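List: home-automation-talk
Date: 10/17/23
Subject: Re: Can any of them open a door yet?

Hi all,

I've been meaning to answer this one since it came up, and now I've got something to show. We've been working on the Stidow door task in simulation, which means teaching a two-finger gripper to get hold of a knob and get through a plain interior door. It sounds like the dullest chore in the house, and that's why I picked it! Wrist views from one session, all simulated:

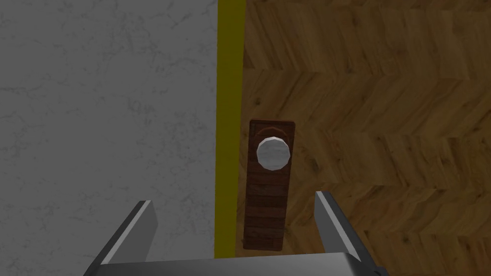
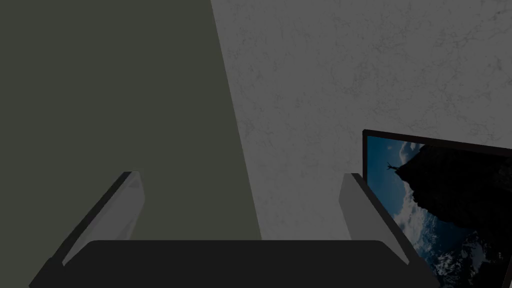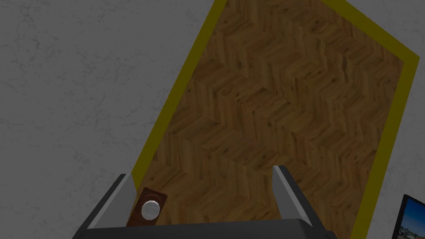
Brestberg wrote:

> I'm going to be the grump again. Every year I read that the home robot is
> nearly here, and every year it's the same – a door with a nice round knob,
> a shirt folded very slowly, a cup moved from one side of a table to the
> other. My mother is in a two-story house with 13 doors in it, and half of
> them stick in the summer. Could any of these machines bring her laundry up
> without somebody standing by? If the answer is no, I'd like people to just
> say no, and tell me which part of it is the hard part. I don't care about
> the talking. I care about the basket and the doors.

OK, fair enough. No. Not in your mother's house, and not this year or next as far as I can tell. But you asked which part is hard, and I think I can give you a decent answer on that (at least for the doors, I've never touched laundry and I'm a bit scared of it).

Seeing the door isn't too bad anymore. Ours has a loud parquet pattern all over it and a yellow border, and I worried that would throw things off, but it's the least of my troubles. Getting lined up is where the time goes. A round knob gives two flat fingers very little to hold. If you come in a hair too far to one side you push the thing instead of gripping it, and if you come in crooked then the twist goes bad halfway around. My last batch was 27 tries and 17 of them ended with the door open. I was thrilled with that for an evening. Then I pictured standing in a hallway with my arms full while the machine missed ten times, and I got less thrilled.

And that's with a simulated door that never sticks! It doesn't swell up in July, it has no loose screw in the knob, and there's no coat hanging off the back of it. I can turn up the friction in the settings, sure, and I do, but a door that drags along the floor at one spot and then pops free is something else. I tried faking one and the arm shoved so hard it would have taken a chunk out of the trim, or out of whoever was on the other side. So add "knowing when to quit pushing" to your list of hard parts. I'd put it first, if I'm ranking.

The other one is the arm losing its place. When the gripper swings away from the knob it may be looking at a corner of the wall and part of a framed picture, and it has to remember where the knob was and come back to it. You and I do this without a thought, usually in the dark with a snack in the other hand. My setup will sometimes just keep going the wrong way, quite calmly, until the time limit runs out. I have 2 fixes half written for this and I don't love either of them.

For shop floors I'm more hopeful. Somebody on the list asked back in the spring about the swinging doors at the Sorkedport warehouse, and my answer there is still to put a motor on the door and let the cart talk to it. Cheap, boring, works today. You could do the same at your mother's, come to think of it, though 13 door motors is a lot of holes in the woodwork, and lever handles might be kinder to her anyway. Levers are far easier for a gripper too. I ran a few for fun and it felt like cheating.

Next up is trying the Vakulenko grasp code in place of mine, which I've been putting off since it wants a different arm model and I know that'll eat a week. I'd like real hardware on a real door by December, one I don't mind denting. If anybody has an old interior door with the frame still on and lives within driving range, write me off list. Sticky ones welcome!

And if anyone here does work on laundry, please jump in, because I can't help with the basket at all.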